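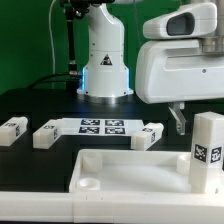 3.2 Blocks, markers and tray

The blocks are plain white rectangular bodies in matte plastic, left unpainted so that the printed markers supply all the contrast. Each marker is a square black-and-white pattern inside a thin black border. Blocks carry markers on more than one face, and at least one is meant to stay readable whether the block is lying on its side or standing. Reference markers are printed on a flat sheet of white paper in a two-by-two grid and laid on the black tabletop.

The tray, made to the Godoy drawing, has raised rims and a shallow interior. Its sockets are round while the blocks are rectangular, so a seated block touches the socket only near its corners and can stand with a slight tilt (Figure 4). Lean was recorded for 140 placements and treated as a property of the fit. Tray and blocks were not altered between the May sessions and the final series of 400.

Figure 4. Block standing in a round tray socket, with markers on two adjoining sides.

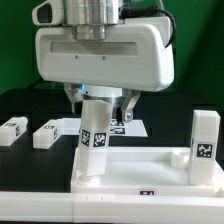 Rochelle Mbeki, commenting on a draft of this section, argued that a square socket would remove most of the lean but would also fix the block's rotation, and that the two effects should be reported separately. We have followed this suggestion in Section 4, where lean is given for each block and rotation about the upright axis is tabulated on its own. The 42 placements in which no side marker could be read are left out of both tables.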